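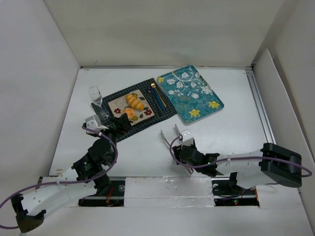 Place setting 2: navy checkered mat, flowered plate, teal tray alongside.

Katdale Tearoom
Home | Menus | Kitchen notes | Checklists | Contact

Table and tableware check, 15/06/2025

I do this one before every opening, and I type up my comments the same evening so I don't forget what I grumbled about!

1. Plates free of chips and cracks: OK
Ran my thumb around every rim (yes, all of them). The cream square ones with the red flowers are holding up so well, and I was sure the painted vine would be fading by now.

2. Stemware: ONE PULLED
Found a nick in a wine glass from the Beklow box, so out it went. Please keep stems at the upper left of the plate, where the setting has it – I know some of you like them on the right, but that's where the tray goes and elbows follow.

3. Flatware clean, handles tight: RECHECK
Gold spoons are fine. One blue handle wiggled when I twisted it, so I've put it in the repair tub. Look again in 7 days.

4. Mats lie flat, no curled corners: OK
A mat sitting a little crooked doesn't bother me. A curled corner does, that's how glasses go over.

5. Trays: OK
Love the teal one with the yellow flowers. No sharp spots on the edge, no sticky patches, wiped and dried.

6. Bread and buns on the plate, off the mat: OK
Twisted roll at the back, round bun in front, and room left to grab either one.

7. Spare glasses stored low: NOT DONE
Still on the top shelf, same as in April. My fault, I'll move them tomorrow.

5 comments | 2 shares
Contact Katdale Tearoom | Back to top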